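Re: Sorting small parts without losing your mind (long)
Posted by Marijke Verstraete, July, 8:40 pm
12 replies | 4 shares

Sem Groen wrote:

> I've got a coffee can full of gears, bushings and tiny screws from
> three old printers and a label maker, and every time I need one piece
> I tip the whole can out on the bench and half of it rolls onto the
> floor. I bought a cabinet with little drawers but I can't decide how
> to divide them up, so it's been sitting empty since spring. By size?
> By machine? By what the part does? And what do you all do about the
> stuff that's too small for a drawer? Mine fall through the gap at
> the back.

Sem, oh, I love this question! I've been through the coffee can stage, the egg carton stage and a very long muffin tin stage, and I've finally landed on something I enjoy so much that I look forward to sorting night. So forgive me, this is going to run on a bit.

First thing: leave the cabinet alone for now. I know it's sitting there looking at you. But if you label the drawers before you know what's in the can, you'll label them wrong (I did, twice, and the label glue on those drawers is still there to prove it). Start with the table.

Clear it, wipe it down, and put down a mat. A big one, thick enough to have some give, in a plain color. Gray is lovely. I used to work straight on the tabletop, and every little gear I put down on its edge went for a walk. On a soft mat a dropped screw stays pretty much where it lands, and you don't get that awful tick-tick-tick followed by silence. Mine covers most of the table but I leave bare strips at the sides, and those are for things that are not part of the job: the tape, the phone, whatever wrapped-up thing I haven't gotten to yet.

Then a shallow bin. Shallow is the whole secret as far as I'm concerned! You want to see the bottom and get your fingers in flat. I like blue, and I like the open kind with walls that lean out a little, so you can slide a part up the side with one finger when it won't be picked up. 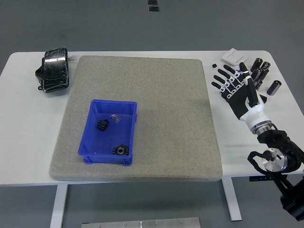
Now, the part that made the biggest difference for me was putting very little in the bin at a time. Just a few pieces. Take a small handful from the can, spread it out on the mat, and move only the pieces you're going to deal with right now. With a whole heap in front of me I start stirring, and stirring is how I lost an entire evening last winter looking for one pinion that was stuck to my sleeve.

As for how to divide them up, I go by what the part is and forget the machine it came out of. Spur gears with spur gears, pinions with pinions. I did try it by machine, and I had a beautiful drawer marked Rotham and another marked Belarer, and then I needed a gear for a Zilholm tape deck and had to go through both. If you want to remember where something came from, put a slip of paper in with it.

Within the gears I sort by the bore before I sort by the teeth. You can squint at teeth all day, but if it won't go on the shaft you're done. I keep a few scrap shafts in a jar and try each gear on them. It's oddly satisfying, and the ones with a metal center get their own drawer in my house because they're my favorites and I like visiting them.

And the too-small stuff: little clear bags! Circlips, washers, set screws, all of it. Bag them while they're still in the bin, press the air out, and then the bag goes in the drawer like any other part. They can't get out the back. If a bag belongs with a particular gear, I keep the two together until I've written the slip.

My last count was 553 pieces, of which 113 are gears (I was snowed in, don't judge). I can find any one of them before the kettle boils, and the coffee can now has coffee in it.

Do tell us what turns up in yours. Label maker gears are usually sweet little things and if you have doubles I'd happily trade!

Marijke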